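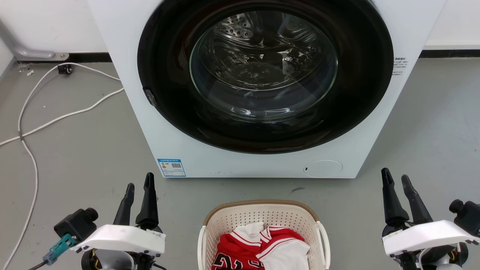
Head view, washer task, start pose. Basket between the grippers, door ahead.

15 April 2021

Door detector comparison, second pass. The question is whether the handle estimate should come from the latch directly or from a circle fit to the black outer ring with the latch placed at a fixed angle on it.

Setup as for the Tedton runs. Same head pose for all frames, 138 frames total, lights on. Basket in front of the machine, jersey and white items inside, both arms parked either side with fingers up. Ring extends past the top of the image in this pose, so the fit only gets a partial arc. I left it that way on purpose — the arms need the basket in view and we can't tilt up without losing the rim handles.

Results:
Latch direct: usable estimate in 65 frames. It is small and grey and the detector drops it easily.
Ring fit plus fixed angle: usable in all but 39. Most of the failures lock onto the edge of the glass instead of the outer edge of the ring. Highlights on the dome are the likely cause, not confirmed.

"Usable" means within 3 cm of the hand-marked point. Boris Tóth marked the points in December and I have not redone them. He thinks the tolerance is too loose for a two-finger pull and he may be right, depends on how wide we open on approach.

Tried masking the glass by brightness. Made the fit worse, the white panel goes with it. Reverted.

The Hudec branch has a radius prior that should reject the inner circle. Needs the door diameter measured by hand, the value in the config is from the Drimness machine.

To do: measure door. Rerun with prior on the same frames. Check whether Vandier calibration was loaded for the first batch — log header is blank.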